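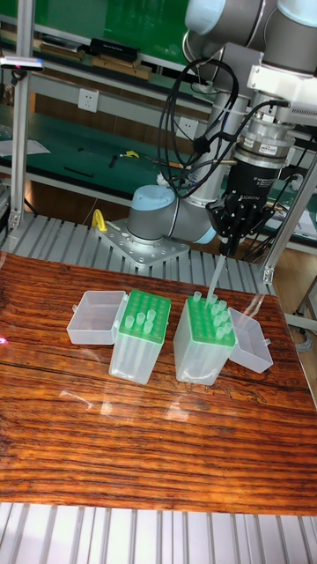 Pipette tip over the tip box.

Week 4 notes: where the error gets in

Still on the Carnatlow water survey. Same data as last time, bring the printout. If you lost it, copy from a neighbor, I'm out of spares.

Recap, quick
Accuracy = how close to the true value. Precision = how close the repeats are to each other. You can have one without the other. Most of you mixed these up on the short paper, so write it at the top of your page.
Random error: goes both ways, shrinks when you average.
Systematic error: same direction every time. Averaging does nothing for it.
Blunder: wrong bottle, wrong column, decimal point in the wrong place. Don't call it "human error" in a report. Say what happened.

The Carnatlow numbers
346 samples, two towns, Hidport and Stosia. Chloride, nitrate, hardness. Hidport comes out higher on chloride nearly everywhere. Before anyone writes a paragraph on sea water, ask how the bottles were filled. Hidport crews ran the tap first. Stosia crews mostly didn't. So the method changed along with the town, and you can't pull the two apart from this table. 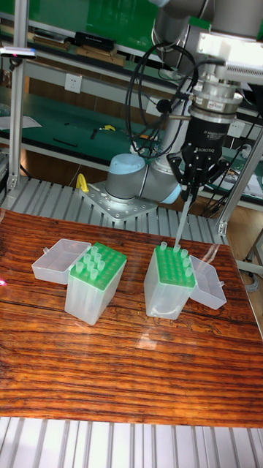 Same problem with storage. Stosia bottles went in the cooler right away, Hidport ones sat in the van till noon or later. Matters a lot for nitrate, hardly at all for chloride. Know which of your quantities will sit still and which won't. Write down the time of filling AND the time of reading. Two columns. One column labeled "time" is useless to whoever gets the sheet next.

Volumes
Small volumes hurt more. Say you're off by 2 microliters. On 200 that's one percent, fine for what we do. On 20 it's ten percent and your result is junk.
Relative error = error / amount measured. Always ask for the relative one.
Dilutions: for small independent errors, relative errors add as squares, then square root. But if the same pipette reads high at every step, they're not independent, and the bias just keeps stacking up. Several people used the square root rule on the Kos set anyway. See me if you don't get why thats wrong.

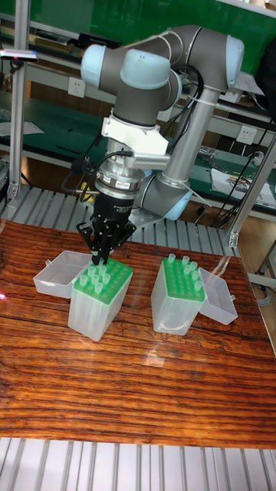
Blanks. A blank goes through every step a sample does, same bottle type, same wait, same reagents. A blank poured fresh at the bench only tells you about the bench. The survey has field blanks for Hidport and none for Stosia, so say so in your write-up.
Duplicates: split one bottle, read both halves. Gives you the spread of the reading, not the spread of the town. To get the town you need separate bottles from separate taps. Don't add them all up and call it n.

Rounding: keep extra digits while you work, round once, at the end. Report the uncertainty to one figure, maybe two, and match the value to it.

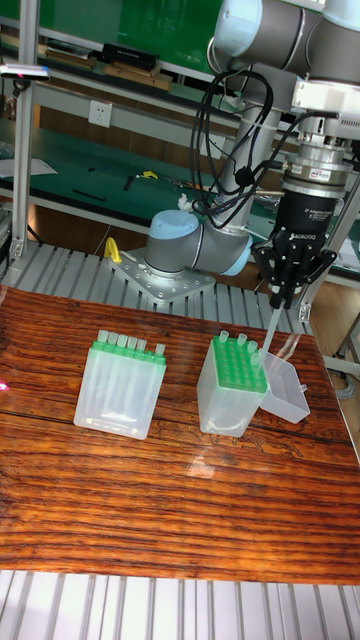 For next time
Read the section on calibration lines, skip the proof.
Redo the Hidport chloride average without the taps marked "unsure". Does it move by more than your stated uncertainty?
One paragraph: what would you change about the Stosia sampling if you only had money for one change? Pick one and defend it.
Kos set is optional but somthing like it will be on the June paper.
Hand in by 4 pm, paper only, name on every sheet.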